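Closing the last fabric store in town

The owner of Kurkside Fabrics asks me not to use her name. "Everyone who needs it has it already," she says. Fine. She is on the floor of the back room when I get there, Friday, a little past nine, sorting zippers by length into shoe boxes. The store closes for good at the end of April. It has been open 31 years.

She doesn't get up. Points me to a stool.

Why now? Rent, mostly. The building on Tolley Street changed hands last fall and the new lease came in the mail, no phone call. "I read it standing up at the mailbox. Then I read it again at the kitchen table, in case it was better sitting down." It wasn't.

She'd been thinking of it anyway. Her knees. The bolts of upholstery cloth weigh more than they used to, she says, and the kid who helped on Saturdays went off to college. Online orders took the quilters first, then the costume people. Prom used to carry her from Febuary to May. "Girls came in with a picture torn out of a magazine and their grandmother. Now the dress comes in a bag."

What stayed was curtains. Curtains and hems and zippers, and people wanting one yard of something to match something else. You can't match a blue on a phone, she says. She's said it so often that a customer had it stitched on a pillow for her. The pillow is not for sale.
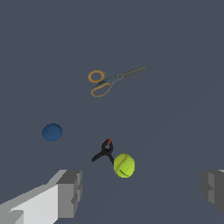
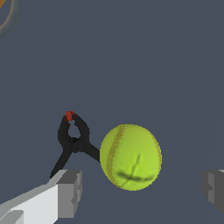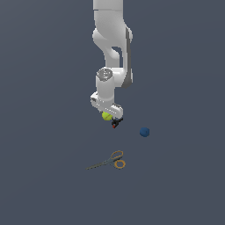 Computer renderings: scissors, a tennis ball with a black spring clamp, a white robotic arm.

She learned the trade from an aunt in Bedoya, who took in sewing and charged by the hour but never wrote the hours down. "She'd look at you and decide." Her aunt's rule was measure on the body, never on the old garment. The old garment lies. She still tells customers this and they still bring the old garment.

I ask about the worst year. She doesn't have to think. A pipe burst over the wool in her second winter and the insurance paid for less than half of it. She dried what she could over the backs of chairs, at home, at her sister's, at the church hall. Whole house smelled like sheep. Sold it marked down as seconds and some of those coats are still walking around, she saw one at the bank.

The best year? "Oh, the bicentennial parade, the town one. Everybody needed bonnets." She sold 1,000 yards of calico in one summer, and ran out of white elastic twice. The supplier in Puter drove the second lot over himself, after supper, and stayed to help her cut it.

The phone rings while we're talking. Someone wants to know if the button drawers are for sale. They are not, they're going to her niece. It rings again, the same question from someone else. She lets the third one go.

So what goes where? The remnants go to the high school for costumes. The cutting table was built in the room and won't fit through the door — she has told the landlord this, he hasn't answered. The patterns are a problem. Six cabinets of them, some older than the store, and nobody seems to want a pattern for a leisure suit. "Somebody will. The week after I throw them out."

Does she sew for herself? Not in years. She laughs about that one. The dress she has on came from a department store and the hem is coming down on the left side. She's been meaning to get to it.

After April she wants to sleep past six. Past that she hasn't decided. There is talk of a class at the libary, mending and such, two evenings a month, and she's been asked to run it. She told them to ask her again in the fall. "I'd do it if they buy decent needles. I'm not teaching anybody on cheap needles."

A woman comes in wanting lining for a coat. Gray, but a warm gray. The owner is up off the floor before I've closed my notebook, knees and all, pulling bolts down — this one, no, hold it by the window. They hold it by the window. The woman takes two yards and asks what she's supposed to do for buttons, come summer.

"Buy them now," the owner says.

Everything in the store is half off except thread. Open till five, closed Sundays, cash or check if you can, the card machine is acting up again.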